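# The Float

My aunt left the shop to me and the money box to Faisal Warraich, and for most of a year we pretended this was a sensible arrangement.

The shop was called Whitlock, after a man who had sold it in such a hurry that he left his name over the door and his lunch in the refrigerator. We changed foreign money for people going on vacation and sold them neck pillows while they waited. The box was wood, with slots, and my aunt had used it for sorting notes since before I could see over the counter. Faisal had worked for her for 9 years. He read the will twice, shook my hand, and put the box under his arm.

"You can borrow it during business hours," he said.

So every morning he carried it in, and every evening he carried it home on the bus, empty, with a sweater over it as if it might be cold.

I want to be fair to Faisal. He had a system, and I had a laptop. The system was that the good notes went at the top and the tired ones went lower down, and anything that had been through a washing machine went into his own pocket and was replaced from his own wallet, because he didn't like customers to see it. No record was kept of this. When I asked how much he had lost that way over the years, he said, "Less than you paid for the neck pillows."

The laptop ran a program named Felten, which I had bought in January from a very pleasant man named Hugo Gallardo. Hugo promised that Felten would know where every note was at any time of day. He was nearly right. Felten knew where every note ought to be, and sulked if it found out otherwise. At closing time it gave me a number in green or a number in red, and I had begun to plan my evenings around the color.

On the night I'm talking about, the number was red. It said 30.

"Thirty what?" said Faisal.

"Just 30. It doesn't say."

"My box would say."

"Your box is a box."

He went to make tea, which in our shop was an act of aggression, the kettle being next to my ear. I called Modupe.

Modupe Garba did the books for half the street and was scared of none of it. She came over from the bakery with flour on one shoe, asked for the day's notes, and laid some of them next to the computer in a small heap. She didn't sit. She said chairs made people agree with each other. Then she put one hand down flat on the desk, the way you would steady a horse, and bent over the keys until I couldn't see her face at all.
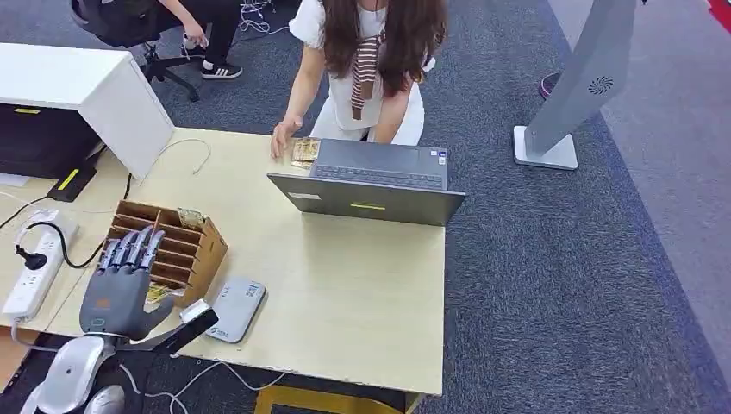

*Adebayo Yusuf*

"Who typed this?" she said, from somewhere under her hair.

"I did," I said.

"All of it?"

"Faisal won't touch it."

"I have the box," said Faisal.

She made a noise I recognized from my school reports. It went on being quiet for a while. I straightened the neck pillows. Faisal drank his tea standing up, between me and the door, with an eye on the box, in case the excitement should lead somebody to put a note in the wrong slot.

"You had a customer at lunchtime," Modupe said. "Going to Istby."

"The man with the canoe paddle," said Faisal.

"It was an oar," I said.

"You charged him the commission, and then you charged it again, and then you seem to have felt bad and given him a neck pillow."

I remembered the neck pillow. He'd looked like a man with a long flight ahead. I had thought of it as marketing.

"You entered the pillow as currency," she said.

Faisal put down his cup. I'll say this for him, he didn't laugh. He walked to the back of the shop and looked at the calendar for a bit, a free one from the Drernumel ferry company, still showing a lighthouse from two months before, and his shoulders moved.

"What country?" he said at last, with his back to us.

"It doesn't matter what country," I said.

"Felten must know what country. Felten knows everything."

Modupe pressed a key, then another, and the red number went away. No green one came to replace it. There was a polite gray message asking whether I would like to speak to Hugo Gallardo.

I said I wouldn't.

She charged me for 2 hours, though she had been there for one, and said the other was for the noise she hadn't made out loud. On her way out she stopped by the box and took a good look at it.

"How much is this supposed to hold?"

"Your aunt used to start it with 1000," Faisal told me, as if I'd been the one to ask. "She never wrote it down either."

"And was it ever short?"

"Once." He thought about it. "She took it out of my wages. Then she found it in her coat, and gave me the coat."

I had wondered about that coat. It had a fur collar and he wore it all winter, buttoned to the top, on the bus with the box in his lap.

Modupe went back to the bakery. I shut the laptop, and Faisal took the notes out of their slots one at a time, squaring each against his palm, and handed them to me for the safe. He let me close the safe door myself. Then he got his sweater off the hook.

"You could leave it here tonight," I said. "It's raining."

He looked at the box, and at the rain, and then for quite a long time at me.

"Do you have a bag?" he said.

I gave him the good one, from under the pillows. I entered it under sundries.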